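December 26, 2018

Boxing Day, and I have eaten so much cold potato that I may never stand up again. Mireille has gone back to her sister's, the dishwasher is on its third load, and I've got the fire and the good chair and the last of the mince pies (the ones with the wonky lids, which I maintain taste better).

Yesterday went off all right in the end. Essam did the sprouts with chestnuts and too much butter and then wouldn't tell anyone how much butter, and Jintana brought a pumpkin thing in coconut milk that was gone before the turkey had even been carved. I must get that recipe off her. Hugo fell asleep during the film, as he does, with his paper hat over one eye.

The star of the whole day was the blocks, though! I'd bought Margaux's little one a jigsaw, 64 pieces, farmyard, very nice, and it's still in its cellophane. All anybody wanted was the old tub of blocks out of the cupboard under the stairs. I only got it out to reach the extension lead. There were five of us on the carpet at one point, all grown up bar one, having a proper argument over whether a heart can stand on its point (it can't, not on our carpet, I don't care what Hugo says he did while we were in the kitchen).

What I'd forgotten is how nice they are just to hold. Cubes are all very well, but it's the odd ones everyone goes for, the stars especially. Essam bagged a star straight away and put it on top of his tower and then nobody was allowed to walk past in case it came down. It came down. The cat was blamed.

Margaux says I should get them a better set for February, for the birthday, and we sat up after the others had gone looking at them on her tablet. Goodness, the prices. There's a Hauksdóttir set that's all birch and felt and costs more than my winter coat, and a Clumwood one with 213 pieces in its own crate, and I thought, where on earth would she put 213 of anything in that flat? You'd be treading on them until Easter. One of the reviews for it went on for about a page on the subject of the crate's hinges. I read every word, which tells you how much port there'd been.

I said what about a smaller lot, in proper bright colours, with a nice flat board to build on, and that way the carpet question is settled for good. She likes the idea of a board. Hugo has a plank left over from the shelves at Bridetside and says he'll sand it down for me, though he also said he'd fix the gate, and we all know how the gate is getting on. I'd want a pale wood, I think. The dark ones look smart in the shop but they'd be gloomy with toys on, and you'd see every crumb.
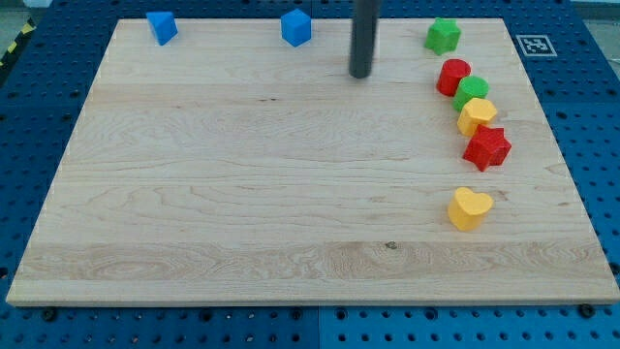
Blocks on a maple board, stars and a heart included. Love the grain on this!

See, it's the blue next to that creamy wood that does it for me. And the yellow heart, obviously. I'd like a little knot in ours too, if Hugo's plank has one in a decent place. Margaux's worried about splinters, so it will have to be sanded and sanded again and then oiled with something you can safely lick, because it will be licked.

Must ask him how thick the plank is. Must also ask whether he still has it, now I come to think of it, as there was that bonfire.

Other things for tomorrow. Ring Jintana about the coconut thing and give her back her dish. Take the jigsaw round to Margaux's, as it went under the sofa and got left behind, poor farmyard. Find the lid for the block tub. I've had the cushions off twice and it isn't there. Strip the spare bed. Stock from the turkey bones, if I can face it, and if there's room on the hob with the Dirari pot still soaking.

It's started raining again and the fire wants another log. One more pie and then bed.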